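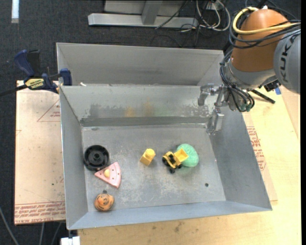 Day three of sorting the toy library before it reopens in August, and I have Opinions about lids. Every tub we own has lost its lid, so the strays get tipped into the old metal bins until I can work out which set they came from. Current bin: a slice of pink cake (or pizza? it's got dark red spots, jury's out), a little yellow and black truck, a round orange thing with black swirls, and a few I can't place at all.

Gion Bachmann says the cake belongs with the Delaunay tea set. I say the Delaunay set never had anything that pink in it. We've agreed to disagree until someone finds the box.

For anyone asking, the catalogue has 1,453 pieces on it. So far I've ticked off 286 and I've run out of the good pens.

Also whoever decided jigsaws should be stored in zip bags with NO PICTURE -- I'd like a word. I did one on the kitchen table last night just to find out what it was. It was a tractor. There's a piece missing.

Reminder that anything with a chewed corner goes in the grey crate by the sink, not back on the shelf. I'm looking at my own kids here too.

Found the Plidix marble run!! All of it! It was behind the dress-ups the whole time. My favourite thing in the entire place and I'd given it up for gone.

If you borrowed something before the break and it's still under your couch, drop it back any arvo before 5. No fines, I just want my truck drivers -- there used to be a whole tin of them.

Right, kettle's on, then back to the strays.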